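Spent the whole afternoon swapping grippers at Skonside and I have thoughts, so bear with me, friends - this may run to a few posts! 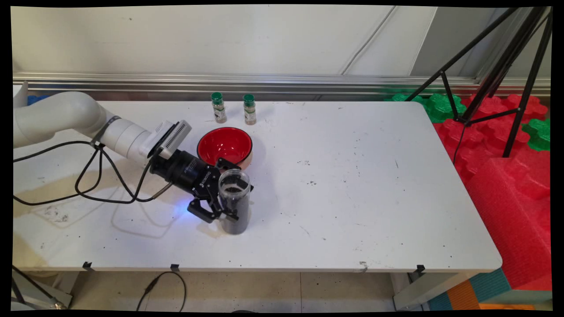 The Robotiq with its fingers around the clear container, red bowl just behind.

2/ Our old Geko fingers are lovely on boxes, but on smooth round plastic I had to close them so hard I winced every time. I got 9 decent grasps out of 15 with them before lunch.

3/ Nhi Đỗ talked me into dropping the closing force and slowing the approach on this one (thank you, Nhi!). Much happier. Boros pads are next, once they get here.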